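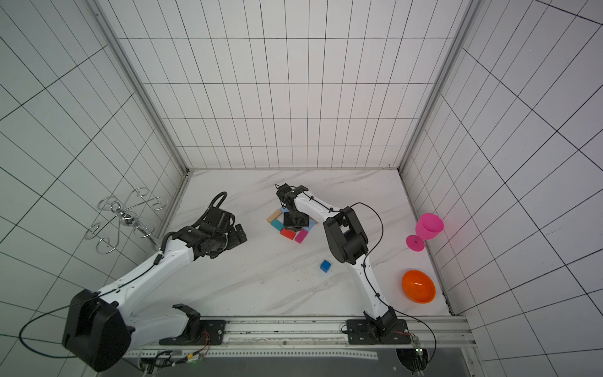
Morenike Adeyemi told me she'd sooner skip a vacation than split one more restaurant bill nine ways on the back of a receipt, and I've had that sentence taped over my desk ever since.

# Doloswood releases Floltent 2, a shared trip fund for groups who travel together

**CLULLUNCOMBE, Thursday** – I'm Eglė Juška, I run the product side at Doloswood, and I get to write this one myself because our press person is (of course) on vacation. So here goes: Floltent 2 is out today!

If you never met the first version, Floltent is a small app for people who go away in a group and pay for things out of one pot. Everybody puts money in before the trip, somebody buys the groceries or the ferry tickets, and the app keeps track of what's left. It doesn't hold your money and it isn't a bank. The cash stays wherever your group keeps it, whether that's a joint account or an envelope in my cousin's glove compartment, and Floltent does the arithmetic.

## What's new

The big one is **late joiners and early leavers**. This was the thing people wrote to us about most, and I understand why, having spent an entire train ride arguing over whether someone who arrived after breakfast should pay for the breakfast. You now set dates for each person, and shared costs get split only among whoever was there. You can override it for things like the house rental, where you probably agreed on equal shares back in February and don't want the app getting clever.

Then there's **two-currency trips**. You pick a home currency, you type in the rate you really got at the counter or on your card statement, and that's the rate we use for that purchase. We used to pull in a daily rate for everything, and it drove people up the wall when the totals didn't match their statements. You can still use the daily rate if you like. It's under Trip Settings, then Rates.

A few smaller things I'm fond of:

- Refundable deposits sit on their own line until they come back, so the pot doesn't look emptier than it is
- You can mark a purchase "just mine" if you paid for sunscreen out of the group money and feel guilty
- The settle-up page now shows the fewest payments needed to get everyone square
- Everything works offline and syncs later

## How we tested it

We had 152 people using the new version over the winter, in 19 groups, on everything from ski weekends to one very long family reunion. Justinas Grīnberga, who wrote most of the settle-up code, read every single bug report and still talks to me. His favorite was a group that ended its trip owing itself two cents. (Fixed, it was rounding.)

"I'd like people to open it at the grocery store and close it again before they reach the parking lot," Justinas said. "If you're looking at it on the beach, I've done something wrong."

Maarja Sproģis, one of our testers, was less gentle about the old deposit screen, and I'm not going to print what she called it. Of the new one she wrote: "Fine. Good, even. Leave it alone now."

## Price and availability

Floltent 2 is free for one trip at a time, with as many people as you want. If you keep several trips going at once, there's a paid plan, and the first 200 groups to sign up get a full year of it at no charge. Anyone on version 1 can update today and their old trips will come along, notes included.

One known gap: you can't export to Šimkus spreadsheets yet. Ivars Grīnberga is working on it, and it'll arrive as a regular update.

**Press questions:** ask for Eglė Juška at the Doloswood office in Clulluncombe. I answer mail in the mornings, and I'm happy to set up a test trip with fake expenses if you'd like to poke around first.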